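**FOR RELEASE THURSDAY, 9 A.M.**

# Fornex opens Khokhar remote teaching software to outside labs

*Operators can now teach two-armed kitchen tasks in simulation before any hardware is switched on*

MUNTHORPE – Fornex today released Khokhar, the software its own staff use to teach robots household tasks by remote control. Until now the program has run only at the company's Munthorpe office and at its test site in Skurasberg. Starting this week, university groups and small robotics companies can apply for a license.

Khokhar lets a person wearing tracked gloves drive a pair of simulated arms with multi-fingered hands. When the operator closes a hand, the simulated hand closes. Joint positions, contact forces and the position of every object are recorded for the whole attempt. The recordings are then used to train a control policy, which can be tested in the same simulated kitchen or moved to a real pair of arms.

The first release comes with 129 recorded tasks. Most of them involve food or kitchenware: moving produce from one surface to another, loading a rack, handing an item from the left hand to the right. Each task folder holds the starting layout, the operator's recordings and a short text instruction. Layouts can be edited, so a lab can swap out an object or shift the whole table setup and record again without starting from nothing.

Fornex began the project after running into a staffing problem. Teaching by hand on real arms took 2 people, one to guide the motion and one to reset the table and stand by the stop button. A session could be lost to a single loose cable. In Khokhar, one operator works alone and resets the table with a foot pedal. Bad attempts are marked with the same pedal and kept in a separate folder, where labs that want to study failed grasps can find them.

Remote operation over a network is also supported. Operators in Skurasberg have been teaching on servers in Munthorpe since April. Delay on that link was noticeable at first, mainly when both hands had to meet in the middle of the table, and the release includes the smoothing settings the team ended up with. Labs with slower connections may want to record locally and upload afterward – the manual covers both setups.

The company is not claiming that simulated teaching replaces work on hardware. Soft items remain difficult. Cloth in particular behaves more stiffly in the software than it does on a real table, and policies that handle it well in Khokhar have needed extra hand-guided sessions on the physical arms. Fornex plans to update the cloth model in the next version. Firm items such as boards and trays carry over with less correction.

Tabletop layouts include ordinary clutter. Operators are asked to work around whatever else is on the table and to leave it where it is unless the instruction says otherwise.

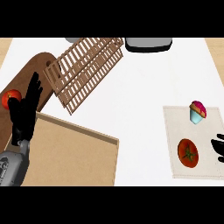

*A simulated tabletop in Khokhar, with the left hand open near a tomato on the cutting board and the fingertips of the right hand at the edge of the placemat. Rendering: Fornex.*

**Licensing and availability**

Academic licenses are free for the first year and cover 5 seats. Commercial licenses are priced per seat, and a quote can be requested through the Fornex website. Both versions include the full task set and the layout editor. Gloves are not included. Khokhar works with two types of tracked glove at launch, and a list of tested models is in the setup guide.

A workstation with a recent graphics card is required. Processing a full day of recordings takes over 2 hours on the machines used in Munthorpe.

Licensed labs may publish their own recordings. Fornex asks that shared recordings keep the original task names so that results from different groups can be compared.

**About Fornex**

Fornex develops teaching and control software for two-armed robots. The company is based in Munthorpe and operates a hardware test site in Skurasberg.

**Media contact**

Fornex Press Office, Munthorpe
Additional renderings and a recorded demonstration are available on request.

\###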